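Prindale Bench: Two-Arm Fruit and Basket Recordings
Last updated: 11/11/20

Prindale Bench is a small set of teleoperated recordings made with two robot arms over one table in a shared workshop. The rig was assembled by members on their own time and the recordings were made on the same rig once it held calibration for a full evening. The card covers the hardware, the recording procedure, the file layout and the known faults.

Maintainer: Fatos Vasić

Summary

- Episodes: 343 recorded, 340 released
- Arms: 2, one gripper each
- Task family: pick and place around a fruit basket
- Control: teleoperation, both arms driven by one operator
- Storage: one folder per episode
- License: free for noncommercial use, attribution required

The three withheld episodes have truncated joint logs. Their numbers are left vacant in the index so that older notes still point to the right folders.

Background

The first version of the rig had a single arm clamped to the end of a workbench. It could reach objects near its own side and very little else. A second arm was added in March, and the mounts, wiring and software were redone at the same time. Nothing recorded on the single-arm version is included.

The software consists of two programs. Wutano reads the operator inputs and sends joint targets to the arms. Siner writes everything to disk. They run as separate processes and exchange messages over a local socket. Wutano can be restarted without stopping Siner, in which case the episode is flagged in its metadata and the gap is kept as it is.

Gál is the calibration script. It moves each arm through a fixed list of poses and stores the offset for every joint. It must be run after any power cycle and after any change to the mounts.

Workspace

The work surface is made of two joined white boards. The rear board sits slightly higher than the front one, and the seam between them is visible across the table. The step has been left in place. A fingertip dragged backward along the front board can catch on it, which shows up in the logs as a short rise in motor current with little change in position. Users training on current or effort signals should expect this.

The arms come in from opposite sides. The left arm is called L and the right arm R in every file. Left and right are given from the point of view of the head camera and do not change between episodes.

Both grippers use paired black pointed fingers. The points help with small stems and with the basket handle, but they concentrate force on soft fruit. The closing limit in Wutano was lowered for this reason, and episodes recorded before the change carry the tag grip_v1. All others are tagged grip_v2.

Cables hang from the arms toward the floor with slack left in them. An earlier arrangement tied them along the full length of each arm, and the left wrist pulled its connector out twice during calibration. The present arrangement allows full wrist rotation. Keep feet and chair legs clear of the loops.

Objects

The main object is a round wicker basket with a tall arched handle. The fruit varies by episode and includes apples, a lemon, a star fruit and a peach. Other items may be on the table as distractors: a boxing glove, a light green towel, a table tennis paddle, a phone, a small round container. Distractors are never the target of an instruction, although they are sometimes pushed.

Object names are stored in objects.txt in plain words. Names are not normalized across sessions. The same item may be "towel" in one file and "green towel" in the next.
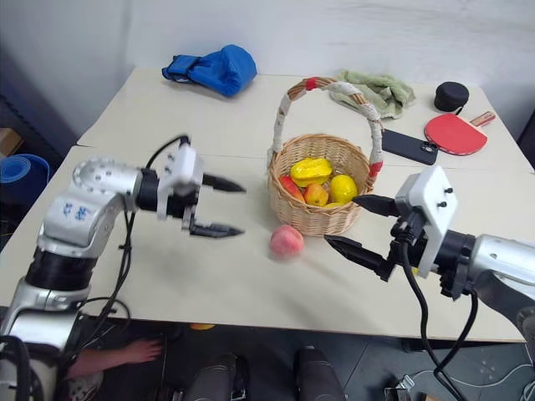

Can one arm be used alone with this data?

Policies for a single arm can be trained on the episodes tagged solo_L or solo_R, where the other arm holds its rest pose throughout. Filter on the tag before loading; the joint file still contains columns for both arms, and the idle columns are nearly constant. Episodes tagged dual should not be split by arm, as many of them depend on one gripper steadying the basket while the other moves.

Recording procedure

1. Power the arms and wait for both status lights.
2. Run Gál and check that every offset is inside its limit.
3. Set out the objects for the episode and write objects.txt.
4. Start Siner, then Wutano.
5. Read the instruction aloud and type it into instruction.txt.
6. Perform the task.
7. Return both arms to rest and stop Siner.
8. Mark the result as success, partial or fail.

Episodes run up to 40 seconds. Siner closes the files at the limit whether or not the arms have returned to rest. Episodes closed in this way carry the tag timeout and can have any result label.

The operator assigned the result label immediately after the episode. "Partial" was used when the right fruit was moved but ended outside the target area, and when the target was reached only after a second attempt. It was applied loosely in the early sessions. Treat it as a weak label.

File layout

episode_NNN/
 head.mp4
 joints.csv
 gripper.csv
 instruction.txt
 objects.txt
 meta.json

head.mp4 is the head camera video. It has no audio track.

joints.csv has one row per control step. The first column is the time in seconds from the start of the episode. Joint angles follow in radians, L before R, base to wrist. Commanded and measured values are in separate columns with the suffixes _cmd and _meas.

gripper.csv holds the opening of each gripper as a fraction, where 0 is closed and 1 is fully open. Motor current is included in raw units and has not been converted to force.

meta.json holds the tags, result label, calibration offsets and software versions. A missing "restart" field means that Wutano was not restarted during the episode.

Synchronization

Video and joint data share the clock of the recording computer. Frames are stamped when they arrive at Siner, so camera delay is not removed. The delay is stable within a session and can differ between sessions. For tight alignment, use the opening and closing motion at the start of each episode: both grippers close once and open again before the task begins. The motion is present in every grip_v2 episode and missing from most grip_v1 episodes.

Known issues

- The left wrist offset drifts during long sessions. Compare _cmd and _meas at rest before using absolute positions.
- Light in the room is not controlled. Exposure on the white boards changes between sessions and sometimes within one.
- People and workshop items can be in view below and beside the table. No masking has been applied.
- The basket handle hides part of the far side of the table. Distractors behind it may be listed in objects.txt and be hard to find in the video.
- Some instructions contain spelling errors. They are kept as typed.
- Fruit was replaced as it softened. Size and color for a given name are not consistent over the set.

Suggested splits

The file split.json gives a training list and a test list. The split was made by session, so no session contributes to both. Random splits by episode give higher scores and are not comparable with results on split.json, as consecutive episodes often share the same table layout.

Limits of use

The recordings come from one table, one pair of arms and a small group of operators. They are suitable for testing imitation learning code, for checking data loaders and for small studies of two-arm coordination. They are not a basis for safety claims of any kind. Joint limits in meta.json are the ones set for this rig and should not be copied to another machine.

Rebuilding the rig

Drawings for the mounts are in hardware/mounts and the wiring list is in hardware/wiring.txt. The mounts can be cut on a basic CNC router. Bolt them through the bench frame; clamps moved under load and each slip required a new calibration. Fit the emergency stop before powering either arm, and wire it to cut motor power to both. The stop does not brake the joints, and a raised arm will drop when it is pressed.

Changes

v2: Added split.json. Withdrew three episodes with truncated logs. Corrected the column order in the description of joints.csv; the files themselves are unchanged.
v1: First release to workshop members.

Reporting errors

Send the episode number, the file name and the time in seconds at which the fault occurs. Corrections to labels are collected and applied at the next version. Released folders are not edited in place.

Contact: Fatos Vasić, Prindale Bench | © Prindale Bench contributors | Back to top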